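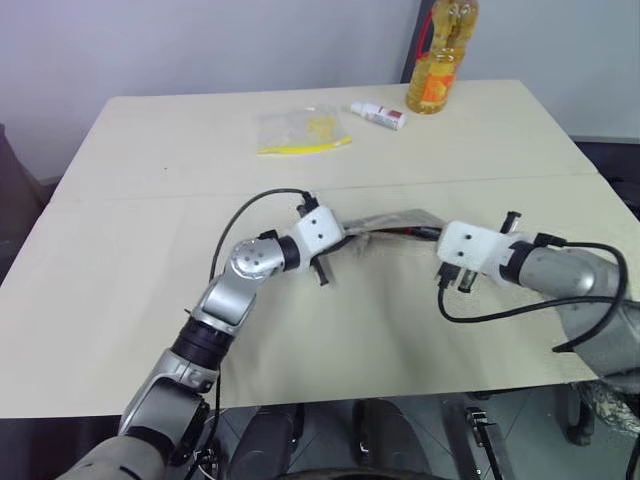 Ollance Residential Services
Medicines and First Aid Storage: Internal Inspection Checklist
Site: Kirkville House
Month of inspection: July
Inspector: Ivone Tavares
Accompanied by: Young-sook Ban, Deputy Manager
Time started: 11.00 am
Form reference: 1904

Ratings used on this form: Met, Partly met, Not met, Not applicable. A comment is required for any rating other than Met. Inspectors may also comment where an item is met but the arrangements have changed.

Section A – Medicines room

A1. Room locked when unattended.
Met.

A2. Keys held by the person in charge of the shift and signed for at handover.
Partly met. The key record was complete for day shifts. Two night handovers had one signature instead of two. Ms Ban has spoken to the staff members involved and will check the record weekly until the next inspection.

A3. Room temperature recorded daily and kept at 25 degrees or below.
Met. The thermometer has been moved away from the window since the last visit. Readings taken during warm weather remained within the limit, although the room was close to it on several afternoons. A blind has been requested.

A4. Work surfaces clean, sound and easy to wipe down.
Met. Joints between surface panels should be included in the daily clean and mentioned by name on the cleaning sheet.

A5. Hand-washing facilities available, with soap and paper towels.
Met.

Section B – Cupboards and refrigerator

B1. Cupboards fixed to the wall and in good repair.
Partly met. The lower hinge on the left-hand cupboard is loose. The door closes and locks, but has to be lifted slightly to do so. Reported to maintenance.

B2. Internal and external medicines kept on separate shelves.
Met.

B3. Eye, ear and nose preparations marked with the date of opening.
Not met. Three opened containers carried no date. These were set aside and replacements ordered. The date should be written on the container itself and not only on the outer carton, as cartons are discarded or exchanged. This item was also raised at the previous inspection and must be treated as a priority.

B4. Refrigerator temperature between 2 and 8 degrees, with highest and lowest readings recorded.
Met. Staff were able to explain how to reset the thermometer and whom to contact if a reading fell outside the range.

B5. Refrigerator used for medicines only.
Met.

Section C – Records and disposal

C1. Medicines received are checked against the order and signed in.
Met. The Jumitora stock sheets are now in use on both floors. Staff find them clearer than the old book, but the column for part-used items is too narrow and entries run into the next line. A revised version will be requested.

C2. Medicines for return are listed, bagged and kept apart from current stock.
Partly met. Items were bagged and separate, but one bag had not been labelled with the reason for return. Bags should be sealed and the list completed at the same time.

C3. Out-of-date items removed.
Met. A sample of 11 items was checked against the stock sheet and all were in date.

C4. Errors and near misses reported within one working day.
Met. Two reports were seen. Both were clearly written and had been followed up with the member of staff.

Section D – First aid boxes

D1. Boxes in the agreed places and clearly signed.
Partly met. The sign outside the Riihimäki lounge has been covered by a noticeboard. To be moved to the door.

D2. Contents complete and in date.
Met. All 7 boxes were opened and checked. Plasters in the kitchen box are running low – restock before the end of the month.

D3. Names of trained first aiders displayed.
Not met. The list in the front hall includes a colleague who has left. Ms Ban replaced it before the end of the visit.

Actions required

1. Date all eye, ear and nose preparations on opening. Responsible: Deputy Manager. Immediate.
2. Two signatures at every key handover. Responsible: shift leaders. Immediate.
3. Repair cupboard hinge. Responsible: maintenance. Within 7 days.
4. Label all bags held for return. Responsible: shift leaders. Immediate.
5. Move first aid sign. Responsible: maintenance. Within 7 days.

Signed: Ivone Tavares
Received on behalf of the home: Young-sook Ban
Copy to be kept in the medicines room file.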